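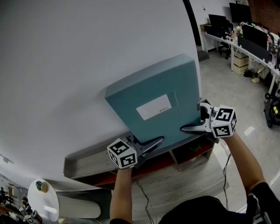

Lifting a thing is easy and setting it down is where the hours go, according to Gervasio Quiroga, who had been asked by a group of second-year students how long the work at Mandadwood takes to learn. He gave them the answer before they had their coats off, and most of this chapter follows from it.

Chapter 2
Learning from Demonstration: A Visit to Mandadwood

The open day at Mandadwood is held in June, in the same office where the staff do their desk work. Visitors see the handling of ordinary office goods such as box files. A person wears or holds a pair of grippers and does the task with them. The grippers carry printed markers so that their position can be worked out later, and the recorded motion is used to train a robot arm.

A box file is a good first object. It is stiff, it has flat faces, and it stands up by itself if it is put down square. It is also wider than one gripper can manage comfortably, so both hands have to agree on the angle. If one side rises faster than the other, the file turns and the grip at the lower corners changes.

Visitors to the June session were allowed to try. Brenda Domínguez led the practice and gave each person 10 minutes. Her instructions were short: grip low, keep the elbows in, look at the shelf and leave the fingers alone. Almost everyone looked at the fingers.

She also asked the group to write down what they would tell a new worker who had never shelved a file. The lists came out very different from one another. Some began with the hands, others with the shelf, and one left out letting go. We will return to those lists in Section 2.2, where a task is divided into stages.

Before you read on

Shelve a heavy book using only the tips of two fingers on each hand. Note where you slowed down.

Terms in this chapter: demonstration, bimanual task, marker, grasp, release.

2.1 What the Demonstrator Does

A demonstration starts before anything is touched. The demonstrator checks that both grippers open and close fully, then brings them to the starting position.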